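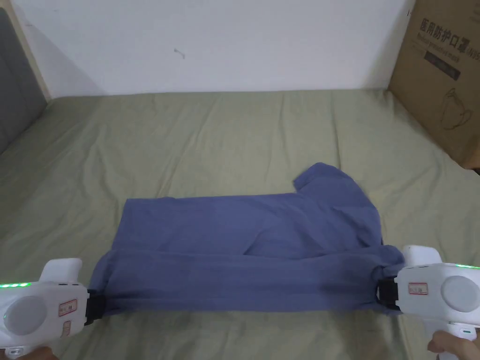
Weekend Housekeeper, Kauppinen Guest House, Tullero

We are a small family guest house near the harbour and we are looking for one person to join us from December. The work is on Saturdays and Sundays, 7 hours each day, with a paid lunch break.

Your duties will be to change the beds, clean the rooms and bathrooms, do the laundry and ironing, and help at breakfast when the dining room is full. Siiri Eskola will work beside you for the first two weekends and show you how we like the things to be done.

We ask that you are careful, that you can climb stairs many times in a day, and that you speak enough English to greet our guests. Experience in a hotel or in aged care is welcome but it is not necessary. A driver's licence is useful, as the bus from Kakden does not run early on Sunday.

We offer a fair hourly wage, weekend loading, a free meal each shift and a staff room if you prefer to stay overnight.

Please bring or post a short letter and the name of one referee to Eino Eskola, Kauppinen Guest House, PO Box 72, Tullero. We will reply to every letter.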